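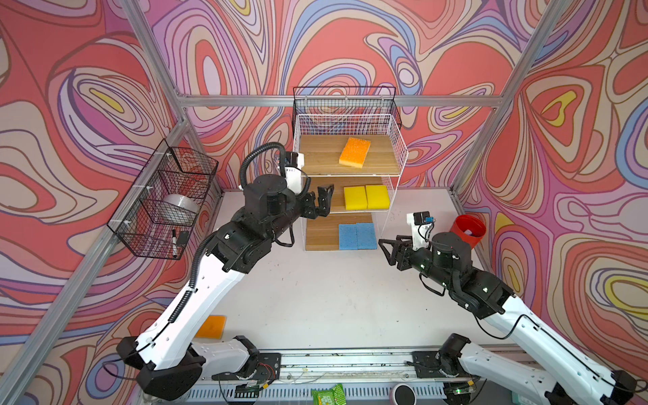

Moving out of Mornitz, bit by bit

So the flat is nearly done and I have till September to hand back the keys. I thought packing would be the hard part (ha!) but it's the cleaning that's finished me off. The oven alone took two evenings and most of a tub of Vasseur paste.

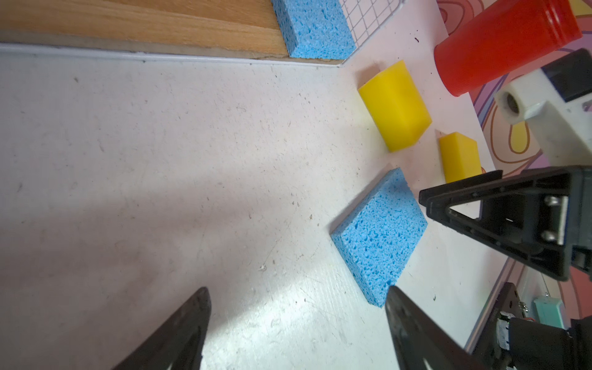
Blue sponge, white tabletop.

My mileage says 2,888 when I started ferrying boxes and 2,943 now, all of it between here and my sister's garage in Skinau. She's been lovely about it, though she did ask why anyone needs 37 jam jars. I make jam! Well, I made jam once.

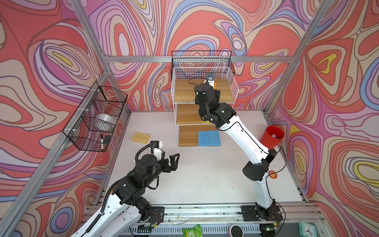 Anyway, the letting agents, Grevico, sent a checklist that goes on for pages. Limescale, skirting boards, the tops of the doors. I'd never looked at the top of a door in my life and I wish I still hadn't. 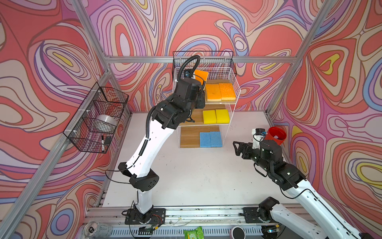
Odette Besson writes: Do the windows last, and get the meter readings in writing before you go. I lost half a deposit over that. Good luck with the oven!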